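Wednesday, August 5, 2020

Day three of the well being down, and the morning went mostly to paper.

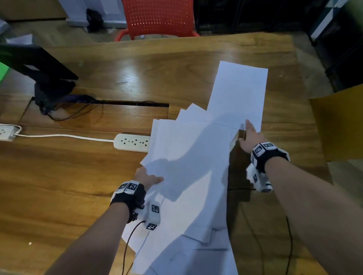
The pump quit Sunday night in the middle of the dishes. I flipped the breaker twice, waited an hour, flipped it again, and got nothing but a hum from the pressure tank. Drullel sent a man out Monday and he thinks the motor is gone, but he wants to pull it before he says so in writing. The file from when the house was bought has no order to it at all. I put it on the table and it slid into a heap of white sheets, every corner pointing a different way, and I went through them until I found the drilling report. The well is 242 feet deep with the pump set lower than I remembered. That goes to Drullel tomorrow.

The two quotes so far are $1,310 from Drullel and $1,045 from Chettiar. Chettiar is cheaper but can't come until next week, and the price doesn't include new wire. Drullel includes the wire and can do Friday. I will probably go with Friday. I had put money aside in January for the gutters and this will eat most of it.

Water for now is jugs from the store in Grekar. I keep two by the sink, and the rain barrel takes care of the toilet. The barrel is down to the last third. It was 74 degrees at six this morning and no rain in the forecast, so the beans are getting the rinse water from the vegetables and the squash is getting nothing. The squash looks fine. The lettuce was finished anyway.

Drove over to the laundromat after lunch with three loads. Masks on, every other machine taped off. It took until almost four, and I read most of the Movetti catalog twice — their smallest holding tank costs more than I expected and would not fit under the stairs.

Supper was cold chicken and tomatoes on paper plates. Still need to call about the water test, since the county wants one after the pump is changed. Also find the lid for the blue jug.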